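Reading time: 2 min

Drinking water: how we store it and hand it out

Bottled water for the Istudville office is now kept indoors on the corridor floor, in the corner where the tall cabinet ends. The outside store got too warm in July, and Hullska, our supplier, asks that packs stay out of direct sun.

Packs remain shrink-wrapped until needed. Open one pack at a time, cut the film along the short side, and take the bottles out from that end so the rest stay in rows. A cut pack should not be lifted by its film.

For meetings, set out 4 bottles on the pale wooden table by the white wall. Stand them on the half nearest the wall – the near half is for papers and laptops. Check that each cap is fully closed before the bottle goes down. Unopened bottles go back to the pack afterward; part-used ones are emptied in the kitchen sink and the plastic goes to recycling.

Stock on Sunday evening was 18 packs, which at present use lasts about 2 weeks. Kagiso Van der Merwe places the next order and needs any change in numbers before noon the day before delivery. Reports of leaking packs go to Kvido Vrabec.

The corridor corner and the meeting table:

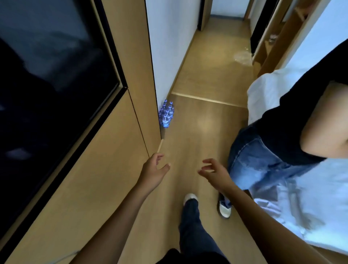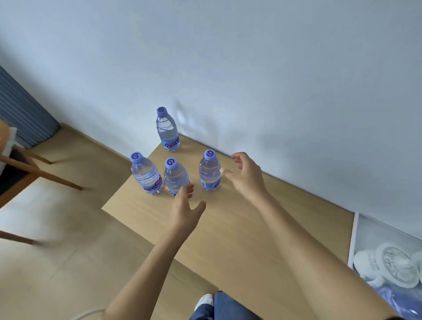
Bunnag parking

The Bunnag lot closes at 18:00 while the surface is repaired. Use the Hullard entrance after that time.

We use cookies to improve this newsletter. Accept | Manage settings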